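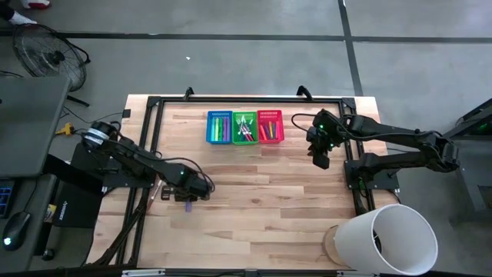 The marking pen has been part of Cheuk-hei Yu's working life for 2 decades, and she still can't say which one washes out of linen every time. She runs an alterations and dressmaking business in Wutport, in a former pharmacy near the harbour, and keeps a book of fabric scraps by the till. Each scrap carries a short line of ink, the name of the pen and a note on how the cloth was washed.

"Purple is the one people get caught by," she says. "They're told it fades on its own, so they don't rinse it. Then they iron over it and it's there for good."

Her caution is shared by a growing number of home sewers. Classes at the Leltholm community hall, an hour inland, began last October with a single evening group and now run four nights a week. The mailing list stands at 3,739 names. Elikem Odoi, who teaches the beginners, spends his entire first session on marking and cutting. Students don't touch a machine until the second.

Odoi trained as a sailmaker and came to clothing late. In the sail loft he marked with pencil on white cloth, and mistakes were expensive. He likes chalk for wool, a hard pencil for calico and a tracing wheel for anything he will wear himself. Pens he allows, on the condition that students test them on an offcut from the same bolt.

The cloth matters as much as the ink. Cotton that has been washed once before cutting tends to give up a mark more easily than cotton straight from the shop, which may still carry its finish. Synthetics are less predictable. Yu has a piece of polyester satin in her book with a faint line that has survived five washes, beside a second piece, marked the same afternoon, that came clean in cold water.

Much of the fabric sold locally comes through Hsiao, a family wholesaler that moved to Wutport when the old woollen mill closed. The warehouse holds 700 rolls and opens to the public in the mornings. Its best seller is Plurel, a mid-weight cotton and linen blend in muted colours that suits shirts, aprons and summer trousers. Yu buys it by the roll. Odoi's students buy it by the metre, usually with a bit extra after their first go at a collar.

Yu is on her third scrapbook. The first two are in a drawer, with fading of their own, and she has started putting the date on the back of each piece. A customer recently offered to photograph every page for her. She is thinking about it, but would like to redo the silks first.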